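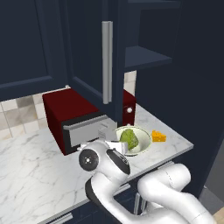
Red appliance on a marble countertop, navy cabinets above.

Home Projects Writing for Use Archive Contact

Nobody's Bedtime Reading: What Happens to the Instructions
Final project report, Writing for Use, Wosmont College
Xinyi Wei
6 min read 4 shares 2 comments

1. Where the project came from

My mother keeps every instruction manual she has ever been given in a drawer under the phone books. The phone books are also from things she no longer has. When her countertop oven started beeping at night she opened the drawer, found the manual, read it in four languages, and unplugged the oven.

I wanted to know whether she was unusual. The course asked us to study a piece of everyday writing and how people use it, and most of the class picked menus or road signs. I picked the manual for a toaster oven, a decision I defended in class with more confidence than I had.

The questions I started with were these. When do people open a manual? What are they looking for when they do? And could a manual be rewritten so they find it before they give up and unplug something?

2. What I did

I used two manuals. The main one was for the Pimora countertop oven, chosen because it is the oven my mother unplugged. The second was for the Greltari rice cooker, chosen because my roommate had one and would let me borrow the booklet but not the cooker.

The Pimora manual is 159 pages long. Most of that is the same text in other languages, but even the English part takes a while to get to the oven. I read it twice and sorted every sentence into one of four piles: warnings, instructions, facts about the product, and sentences I could not place. The last pile includes "Enjoy the pleasure of correct use," which I have grown fond of.

Then I ran a survey. I left paper forms in the library, the laundry room, and the hallway outside the dining hall, and I also sent an online version to people who owed me favors. I got 70 usable replies. A form was not usable if it was blank, or if the only answer on it was a drawing.

Finally, I rewrote one section of the Pimora manual and asked a few people to try finding things in both versions. Professor Xu asked me to say clearly that this last part was small and informal. It was small and informal.

3. What the manuals are made of

The English part of the Pimora manual contains 112 warnings. They come first, before the parts diagram and before the page on how to turn the oven on. They are not in any order I could find. "Do not immerse in water" sits next to "Do not allow pets to operate." The warning about hot surfaces, which I would have guessed was the important one, comes after the warning about using the oven on a boat.

I don't think the people who wrote this were foolish. A warning gets added when something goes wrong, or when someone in an office worries that it might, and there is no day on which anyone takes one out. The list grows the way my mother's drawer does.

The Greltari booklet is shorter and has the opposite trouble. It has a cheerful cartoon grain of rice who explains everything in speech bubbles, and he never explains what the blinking light means. He does tell you to wash your hands.

4. What people said

The survey asked when people last opened a manual and why. The most common answer to "why" was some version of "it was doing something weird." Very few people had read one before using the product for the first time. Several said they had looked at the pictures, and one wrote that she always reads the whole thing and that her family makes fun of her for it. I would like to meet her.

The second finding surprised me more. Most people who went looking for help did not begin with the paper manual even when they still had it. They searched online, found the same manual as a file, and scrolled through that. The paper copy was in a drawer in the same room. When I asked about this in follow-up talks, the usual reason was that you can search a file for a word.

That would be a good reason if the words matched. People who had a beeping oven searched for "beeping." The Pimora manual never uses the word. It says "audible alert," in a section called "Indications."

5. The rewrite

I took the troubleshooting section, which was about 300 words, and made three changes. I moved it to the first page. I used the words people had used in the survey, so that "audible alert" became "beeping" and "fails to energize" became "won't turn on." And I put the thing you see or hear on the left and the thing to do on the right.

I left the warnings alone except for the ones that belonged with a step. "Unplug before cleaning" now sits in the part about cleaning. In the original it is well clear of it.

My testers found the beeping answer faster in the new version. One of them found it in the old version too, by luck, having opened to the right page. The rewrite did worse on one question, about replacing the crumb tray, where I had changed "crumb tray" to "bottom tray" and made everybody think of the wrong tray. I had decided that "crumb tray" was a technical term. It is what everyone calls it.

6. Problems with the project

The survey leaned heavily toward students, who mostly own small appliances and mostly got them from someone else without the booklet. I ran it in November, when people in the library would fill in any form that was not their own work. Asking people what they do is also different from watching them, and I suspect some of the ones who said they "skimmed" the manual had skimmed the box.

I also only rewrote one section of one manual, and I wrote it knowing what the test questions would be.

7. What I would do next

I would like to sit in on someone setting up a new appliance and keep quiet while they do it. I would also like to try the rewrite with older readers, beginning with my mother, who has seen a draft and asked why it was only in one language.

The beeping, by the way, was the timer.

Filed under: Student reports
Previous project Next project Back to top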